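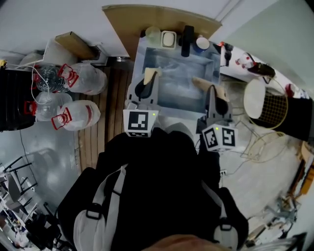

Slide 1 – both grippers over the basin

Morning everybody. Borghild Wallin, used car manager, Ellside store. Phones on silent pls. Handouts at the back, grab one on the way out.

Talk is trade-ins. How we appraise them, where we lose money, what we changed. Not covering auction buys, ask me at the break.

Slide 2 – the old way

Customer pulls up. Salesperson takes keys, walks off, comes back with a number on a sticky note. Customer never sees who looked at the car. Pause here. Ask for hands – who still does it like this? Wait for it. Don't pick on the Stuken guys.

Our problem at Ellside: number came from whoever was free. Same car, different manager, different offer. Customers compare. They come back with the husband and the offer is lower, now you have an argument in the showroom.

Slide 3 – the 100 trades

Pulled 100 trade files going back from January. Read every one myself. Evenings mostly. What I looked for: the appraisal sheet, photos, recon estimate, actual recon bill, date it sold.

Missing sheets first. 62 files had a full appraisal sheet. The rest had half a sheet or just the offer written on the deal jacket. Let that sit.

Then say – I signed a lot of those. Some of the bad ones are mine.

Slide 4 – the minivan

Tell the minivan story but SHORT. Went long at Clallitz and lost the room.
– clean outside, one owner, nice people
– no test drive, it was raining
– rear air didnt work, sliding door motor shot, tires mismatched
– recon bill $3862
– we'd allowed for a detail and an oil change

Retailed it anyway. Should have wholesaled it the first week. I kept thinking the next Saturday crowd would fix it. (Skip the bit about the smell.)

Slide 5 – what we do now

Customer walks the car with us. Every time, rain or no rain, there's an umbrella in the appraisal drawer. They point stuff out that we'd miss. Ask them: what would you fix if you were keeping it? Best question on the sheet. Then be quiet and let them talk.

Test drive it. Around the block is not a test drive. Get up to highway speed, brake hard once somewhere safe, radio off, AC on, then heat on. Every window, both mirrors, both keys. Backup camera. People forget the second key and then we're paying for one.

Tires and brakes – tech measures, not the salesperson. Forsberg has a tech on call for appraisals until closing and it works for them, they're a bigger store though. We share ours with the service drive. Some grumbling. Getting better.

Photos before the offer goes out. Dash with the mileage showing, all corners, any damage up close, tires. In the file, not on somebodys phone.

Slide 6 – talking about the number

Don't hide it. Turn the screen around. Show them the wholesale range, show them what tires cost, show them the recon line. Most people are fine with a number they can follow. Some aren't and will walk, let them walk, hand them the sheet and write how long the offer's good for.

Payoff – call the lender yourself. Customer's guess on payoff is wrong more often than not, they forget the per diem. Negative equity conversation happens BEFORE they fall in love with the new one. Repeat this line.

Don't raise the trade and bury it in the price of the new car. I know. We all did it. It wrecks your used inventory cost and then the car sits becuase it's booked too high.

Slide 7 – pushback

Usual questions, have answers ready:
"Takes too long." – It's slower at first. Salesperson does the credit app while tech is under the car.
"My guys won't fill in the sheet." – No sheet, no offer. I had to send two deals back in the first week. Haven't had to since.
"What about sight unseen, online?" – Give a range, say it's a range, in writing. Final number after the walk.

Slide 8 – sheet

Blank sheet is on the handout. Copy it, put your own logo on it, don't care. The recon column on the right is the one to fight for. If they only fill one column make it that one.

If time: demo with a car out front, need a volunteer with a trade they don't mind getting picked apart. Check w/ front desk re parking. If no time go straight to questions.

Coffee's down the hall on the left. Back in here after for the Stuken session on service loaners.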